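Sorting scheme opens its tables at Trevalau

January 2021

A sorting and repacking scheme for small household goods has opened on the ground floor of the Trevalau building, in the unit that stood unlet after the print shop moved out. It is run by Uledix, a local reuse group, and takes in part-used, unopened and unwanted items that would otherwise go out with the rubbish: small bottles, sachets, sewing things, stationery, craft supplies and the odds and ends that collect at the back of a kitchen drawer.

The idea is a simple one. Goods arrive mixed up in bags, they are tipped out or lifted out on to a table, and each kind goes into its own white plastic tray. Full trays are labelled and put on a shelf for schools, clubs and households to collect from. Nothing is sold, although there is a tin by the door for anyone who wants to put something towards the rent.

Ifigeneia Kokkinos, who runs the day-to-day side of Uledix, said the group had been looking for a room of its own for two years. Until now the sorting was done in people's homes, and the trays were carried from one house to another in the back of a car.

"We lost a lot to spills," she said. "You would get one bottle with a bad cap and by the time you got it across town everything under it was sticky. Having a table that stays where it is has changed the job."

The tables are light-coloured, with a small round cable hole towards the back, and came from an office clearance at Nasr, the furniture store on the ring road. Nasr let the group have them for the price of delivery. The trays were bought new. They are rectangular, open at the top and have small tabs at the corners, and Ms Kokkinos said they were chosen after a good deal of argument. Deep boxes hold more, but things at the bottom get forgotten. The white ones are shallow enough to see into and easy to wipe.

Bottles are handled one at a time. Each is held up and looked over before it goes into a tray, the cap is checked, and anything without a readable label is put to one side. Items that come in bags stay in their bags until there is a clear tray for them, so that two lots do not get muddled on the table.

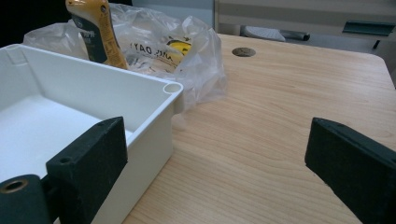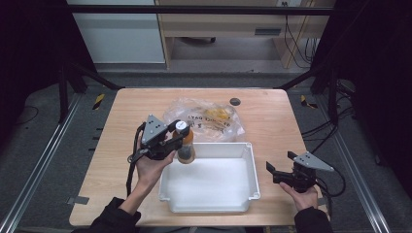
White plastic tray on the table at Trevalau.

People bringing goods are asked to hand them in at the side entrance on Vikau Lane, between 9 and 10 in the morning. The hour is short on purpose. Deliveries left outside at other times were a problem at the group's last collection point, where bags were rained on or opened overnight, and Uledix has asked that nothing be left on the step. Anyone who cannot manage the morning hour can ring and arrange another time.

Because of the present restrictions there is no browsing. Requests are made by telephone or through the form on the Uledix page, and the goods are put in a bag with the name of the school or household on it and passed out through the door. Only people from the same household sort at the same table, and bags that come in are left to stand before they are opened. Ms Kokkinos said this slowed things down but had not caused much trouble, as very little of what the group handles is needed in a hurry.

What the scheme can take:

Small bottles of craft paint, ink, glue and food colouring, with the cap on and the label readable
Buttons, thread, zips, ribbon and wool
Pens, pencils, crayons and unused paper
Bagged party and craft items, opened or unopened
Small plastic tubs with lids that fit

What it cannot take:

Medicines of any kind
Cleaning fluids, solvents, nail varnish or anything marked as flammable
Glass jars -- there is no safe place to store them yet
Batteries and bulbs
Food, other than sealed colouring and cake decorations that are in date

Glass may be accepted later in the year if the group can get proper shelving. The present shelves were put up in a weekend and are not meant for much weight. A second-hand set has been offered from a shop in the next street, though it would have to be taken apart to come through the side door, and nobody has yet measured whether the uprights would go round the bend in the passage.

Schools are the main users so far. Art rooms have asked for small bottles and for paper, and a nursery has a standing request for ribbon. There has been less call for wool than expected. Uledix has a good deal of it, mostly in odd amounts, and would be glad to hear from knitting groups that could use short lengths for squares or toys.

The group would also like to hear from anyone with spare trays of the white kind. Lids are not needed. They should be clean and uncracked and should sit flat on a table, and a tray with a chipped rim is no use, as the edge catches on sleeves and gloves. Cardboard boxes are welcome too, but only flat ones, and only as many as one person can carry. The store cupboard at the Vikau Lane end is already full of them.

Not everyone was in favour of the move. Some neighbours in the flats above had worried about cars stopping in the lane, which is narrow and has no turning place. Uledix has agreed that larger loads will come to the front of the building, where there is a loading bay shared with the other units, and that the lane entrance will be for people on foot. A notice saying so has gone up by the side door, and the group has asked drivers to switch off their engines if they have to wait.

Rent on the unit has been paid up to the summer from a sale of donated furniture held before the restrictions came in. After that the group will need to find the money again. Ms Kokkinos said she would like to see the room used in the evenings too, perhaps for mending, once people are allowed to sit down together.

"There is a sewing machine in my hall that I keep walking into," she said. "It can come here as soon as we have a corner for it."

Requests for goods can be made through the Uledix page. Larger donations, including office and school clear-outs, should be arranged in advance by telephone. Parking at the front of Trevalau is limited to the loading bay.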